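Low salt cooking, where did you start?

Lorena Acuña
Posted January 23, 2026

Hello all. My father must eat low salt since April and I cook for him and for my two sons in the same pot. He says everything tastes like hospital. Which seasonings do you really use? I don't want to buy 30 jars and throw them away.

prenent_kitchen
Start with acid. Lemon or vinegar at the end of cooking, two teaspoons for a pot of soup. I stopped buying blends, they are overpriced and half of them are garlic powder.

collow927
I don't agree with prenent. For a person who cooks every day after work, a blend saves the evening. I keep one on the counter and one near the stove. 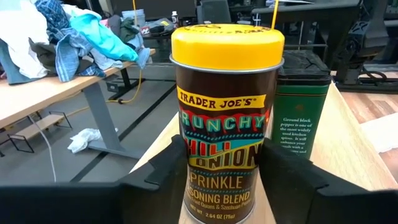 My mother-in-law cooked without salt for 8 years and she taught me to toast the spices in a dry pan first. It makes a bigger difference than the brand. When I am lazy I take a ready one, like the Trader Joe's with the yellow lid, and I put it in the oil before the onions. Read the label each time - some blends have salt as the first ingredient.

prenent_kitchen
In the oil before the onions it will burn. Garlic powder gets bitter very fast.

collow927
On low heat it doesn't burn. I do it every week.

jandel_m
Both of you are right, it depends on your stove. Lorena, ask his doctor before you try salt substitutes with potassium, they are not good with every medicine.

Lorena Acuña
Thank you, I didn't know this about potassium. Tomorrow I make lentils, one half with lemon and one half with toasted cumin, and he can choose.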